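August 1, 2026

Day 3 with the Brustano grippers, and I'm still fond of them, even if my wrists aren't! Kratochvíl wants our verdict on the hand-held kit before the 14-day trial runs out, so I went on practicing the soap task, over and over. 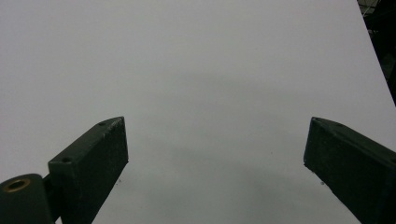 Jaws open, nothing in them yet.

Amândio Cunha thinks we should rent a second month (he would, he loves the brass bushings). I like how the two sit in my hands, though the cables do tug a bit.
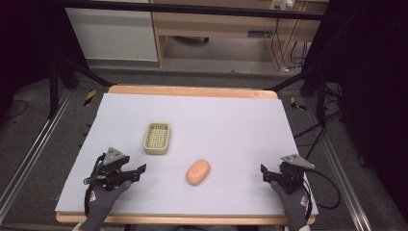 Evening

Nearly 70 tries logged, tea gone cold, and I keep thinking about that old peach bar with its logo half worn away, like the ones at my grandmother's.

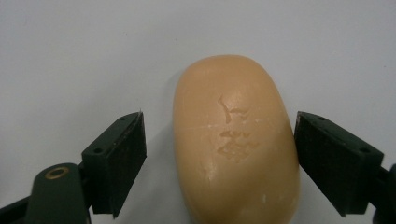

Lining up on the soap, right finger closer than the left.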